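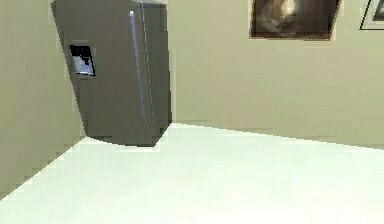
## 4. Setting the district boundary in Kaler

1. Open the Lillthorpe base map and choose **Boundaries > New**.
2. Set the map scale to 1:300. Smaller scales hide the river bends.
3. Trace the border from the coast inland, placing a point at least every 200 m.

**Note:** The Emton marsh moves with the tides. Use the May survey line -- the older one runs too far east. 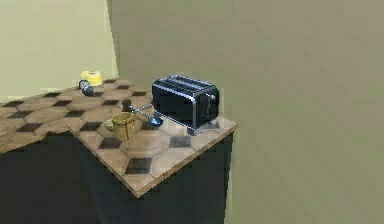
4. Turn on the relief layer and set the contour interval to 6 m.
5. Check that the Sukprasert ridge, nearly 80 km long, falls wholly inside the boundary.
6. Select **Close shape**, then **Save**.

**Caution:** Closing the shape overwrites any earlier boundary with the same name. Export a copy first.

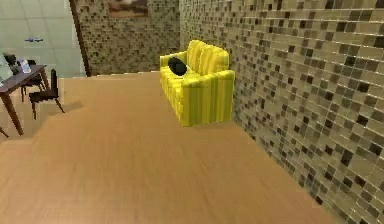
*Yellow striped sofa with a black cushion.*

Send boundary corrections to Yaowalak Nakpan.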